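Progress report no. 2: Folding and pairing work with hand-held grippers, Furkdale laundry site
Prepared by Tahsin Marikar, project lead, Prondholm Textile Care
For: Cirillo Fund for Work and Skills
November 29, 2024

1. What this report covers

The first report described the preparation of the site and the agreement with the staff. This second report covers the period from September until now. It explains what we did with the money of the second payment, what changed for the people in the finishing room, and where we are behind the plan. The financial table is sent separately by our office.

I want to say at the beginning that no robot is folding anything in Furkdale yet. The grant is for the preparation stage, where our own workers record their handwork with hand-held grippers, and Gremia uses these recordings to train the arms which will come to the site in the next stage. Some members of your board asked about this after the first report, so I try to be more clear this time.

2. Recordings

We have now 3,266 accepted recordings. The plan for this date was a higher number, and I come back to the reasons in section 5. An accepted recording means one full task from start to end, checked by a second person and sent to Gremia. Recordings where the item falls from the table are kept too, but in a separate folder, and they are not in this number.

The items are socks, washcloths, pillowcases and small towels. We started with the small towels, as it was written in the plan. Socks were supposed to come last, but the workers asked to move them earlier. Pairing socks from the care homes is the task they like the least, and they wanted to see soon if the tool could manage it. Gremia agreed to the change without extra cost.

Socks are slower than we expected. The fabric is thin and it lies flat, and the person must decide from which side to approach before closing the fingers. With a bare hand nobody thinks about this. With the gripper it becomes a decision each time, and our recorders needed several shifts until it felt natural to them. Two of them now begin always at the toe, the others take the sock in the middle and turn it. Gremia told us to leave these differences as they are.
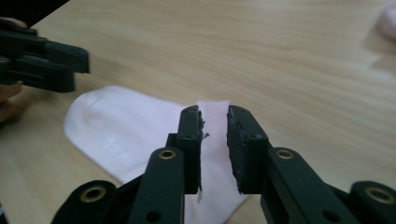
3. What changed for the people

Recording is paid work inside the normal shift. This was the first condition of the staff and we kept it. A recorder works with the grippers for one block before the break and one block after, and the rest of the day he or she is at the usual station. At the start we tried full days. After the first week three people had pain in the wrist and thumb, so we stopped the full days and asked the company doctor for advice. Since we have the short blocks, one person still reports some pain, and she has chosen to do only the checking work for now.

There are 19 people trained as recorders. This is more than half of the finishing room. The training takes one shift and is given by two colleagues from the morning team, who learned it themselves from Gremia in September. I think this was a good choice. The workers ask more questions to a colleague than to an engineer, and they say more easily that something is not comfortable.

The checking work is a new task and it did not exist before the project. A checker sits at the screen and decides if a recording is accepted. We found that older workers with a long experience at the folding table are very good in this, also when they did not like the idea of a computer at first. We asked the management to put checking in the pay scale as a separate function. The management has agreed in principle, but the written decision is still missing. I have asked for it two times.

There is also a less good side. When recorders are away from their station, the others must take more of the normal volume. In October this was felt strongly, and there were some hard words between the morning and the afternoon team. From November we use part of the grant to pay a temporary worker on the days with many recordings. This costs 200 per recording day and it was not in the original budget. We moved the amount from the travel line, as we discussed with you by phone.

4. What the staff think

We made a short survey on paper, without names. Of the people in the finishing room and the sorting room, 72 percent gave an answer. I give here the main points and I do not want to make them sound better than they are.

Most people say that they understand now what the recordings are for. This was not so in the first survey. Many write that they would be glad if a machine takes the sock pairing and the washcloths. A smaller group writes that they are afraid for their hours, and this group did not become smaller between the two surveys. Several people wrote the same question in different words: what happens with my shift when the arms are here?

We have an answer for this on paper - no fixed contract will be reduced during the project and for one year after - but it is clear that the staff do not fully trust it. I understand them. One person wrote that she teaches the machine for the same hourly pay with which she folds, and she asked if this is fair. The management has not answered this point yet. I believe it should be answered before the arms are installed, and I would be thankful if the fund could mention it in its letter to the company.

5. Delays and problems

The first delay comes from the equipment. The gripping pads wear down with daily use, and small pieces get loose from the edge. We ordered too few spare pads at the beginning, and we lost several recording days while we waited for the new ones. Now we keep a box of spares in the finishing room and the recorders change the pads themselves.

The second delay was the light. Near the windows the table top had glare on sunny days and some recordings were refused by Gremia. We have moved one table to the inner wall. The second table stays where it is until the new lamps are mounted.

The third problem is the upload. The line at Furkdale is slow, and the recordings of one day were sometimes still not sent in the next morning. At the moment we send them at night, and it works, but when it fails someone must come earlier to start it again. Until now this was mostly me.

The last one is smaller. The recorders work with one gripper in each hand, and the handles are made for a bigger hand than most of our workers have. Gremia sent a smaller handle for trial. It is better liked, and we have ordered it for both tables.

6. Next period

In the next period we plan the following:

Finish the sock recordings and go back to the pillowcases, where we have the fewest.

Install the lamps over the second table.

Receive the written decision about the checking function and the pay scale.

Hold an open meeting with both teams, with Gremia present, about the arrival of the first arm. The staff asked that this meeting is in working time, and it will be.

Repeat the survey with the same questions, and one new question about the checking work.

7. Request to the fund

We ask for your agreement to keep the temporary worker until the end of the recording stage. The total budget stays the same. If the travel line is not enough, we would take the remaining part from the line for printed materials, where little was spent.

We ask also to move the date of the third report by one month, so that it can include the results of the open meeting.

Tahsin Marikar
Prondholm Textile Care, Furkdale site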